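Stondeck is hiring — kitchen and front of house, plus one part-time baker

We're a lunch place and a bakery counter in the same building. Open breakfast through mid-afternoon, closed by 4. No dinner service, no plans for dinner service. We need people for the fall and it's coming up fast so this is going up before it's been properly proofread, sorry.

## What's open

**Line cook, full time.** One spot. Mornings. You start at 6 and you're usually out by 2:30. Eggs, soups, hot sandwiches, a daily rice plate. Two years on a line somewhere busy is what we'd like, but if you've done one year and you're quick, write anyway.

**Counter staff, part time.** Three spots. Register, coffee, boxing pastries, running plates, wiping down. Shifts are five or six hours. Weekend availability matters a lot, please say in your email which weekend shifts you can do. Both is best.

**Baker, part time.** One spot, early. 3:30 am start. Laminated dough experience needed for this one, we don't have the time to teach it right now. Croissants, morning buns, the milk bread, and scones off a recipe you will probably have opinions about. Hiếu Mai runs the bake and you'd be working next to him, four mornings a week to begin with.

**Prep / dish, full or part time.** Two spots. No experience required. Peeling, portioning, labeling, dish pit. The last two line cooks we hired both came up from this job.

## Pay

Same start rate for counter and prep, higher for cook and baker. We'll give you the number on the first phone call, before you come in, so you don't waste a bus ride. Tips are pooled across the whole house by hours worked, kitchen included. Paid every two weeks. There's a $800 bonus for the cook and baker spots, paid out after your first three months.

Also:

- Shift meal, a real one, sit down for it
- Paid sick days from day one
- Health plan for anyone over 30 hours, starts in month 2
- Non-slip shoes, we pay for one pair a year
- Transit pass, half covered
- Closed for 9 days over the winter holidays and those are paid if you're full time

## How a day goes

Baker's in first. Cooks at 6, counter at 6:30, doors at 7. It's steady until 9, then kind of dead, then it's packed from 11:15 till a little after 1. Catering orders go out the back at 10:30, mostly office trays. That half hour is the worst of the day and everybody helps, including whoever is on register if the line is short.

After lunch we clean as we go, count the drawer, prep for tomorrow. Vinh Lương does the ordering at 2 and she'll ask you what's low. Please know what's low.

We're in the old Zullelcombe building, ground floor, entrance on the alley side. The kitchen is small. Five people in it is full. You'll be saying "behind" and "corner" all day and you need to be ok with people reaching past you.
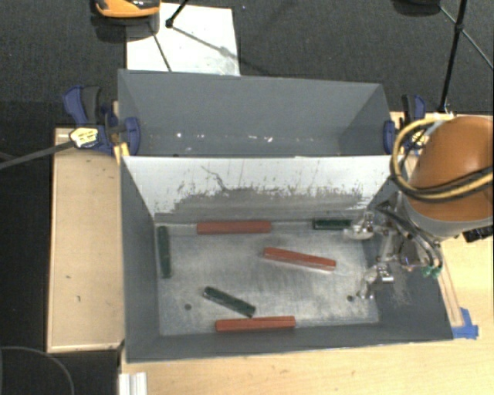
*Page last changed: October, by Haruna. Added baker spot, fixed the start times.*

## Who we're looking for

People who show up. On time counts for more with us than a fancy résumé. If you're going to be late, text, don't wait till you walk in.

You should be able to:

- lift 50 lb (flour bags, stock pots)
- be on your feet for a full shift
- read a ticket and a prep list in English
- work around nuts, dairy, wheat, shellfish — we handle all of it every day, so if you have a serious allergy talk to us first

Vietnamese or Japanese is a plus, a good part of the kitchen talk happens in one or the other. Not required. Spanish helps at the counter.

Food handler card: have one or get it in your first 30 days. We pay the fee. You have to be 18 for kitchen jobs, 16 for counter with a work permit.

## Schedule stuff

Schedules go up two weeks ahead on Flirkon, which is the app we use for shifts and swaps. You can swap with anybody trained on the same station, just get it approved in the app first. Verbal swaps don't count, we've had some bad mornings over that.

Time off requests: two weeks notice, more for holidays. The week before Thanksgiving is all hands, pie orders. No time off that week, so if you've already got travel booked tell us now and we can talk about a start date after.

Students are fine! Bảo Quan has been on counter through two years of nursing school and we've built her shifts around class every term. Send your class schedule with your application.

## How to apply

Email the shop, subject line is the job you want. Put in the email:

1. Your name and phone number
2. Which job (can be more than one)
3. Days and hours you can work, be specific
4. Earliest start date
5. Last two places you worked and what you did there, a few lines is plenty

Résumé is optional for counter and prep. For cook and baker please attach one. No cover letters. We won't read them, there isn't time.

You can also drop off a paper application at the counter after 2. Not before 2 please. Ask for Haruna Sugawara or Đạt Hầu and if neither of us is there leave it with whoever's on register, it'll get to us.

## What happens next

We call people back within a week. Short phone call first, ten minutes or so. Then you come in and meet Haruna and whoever leads your station. Cooks and bakers do a paid trial shift, four hours, regular rate, and you get paid for it wether we hire you or not. Bring your own knife if you like, otherwise use ours.

Two references for cook and baker. We do call them.

If you applied in the spring and didn't hear back, that was on us, the inbox was a mess. Please send it again.

Training is one week shadowing for counter and prep, two for the line. After that you're on the regular schedule. We do a sit-down at 30 days and at 90.

Our sister shop Bạch, over by the market, is looking for a weekend cashier too. Same email, put BACH in the subject so it gets to the right person.

Open until filled. Baker spot is the urgent one.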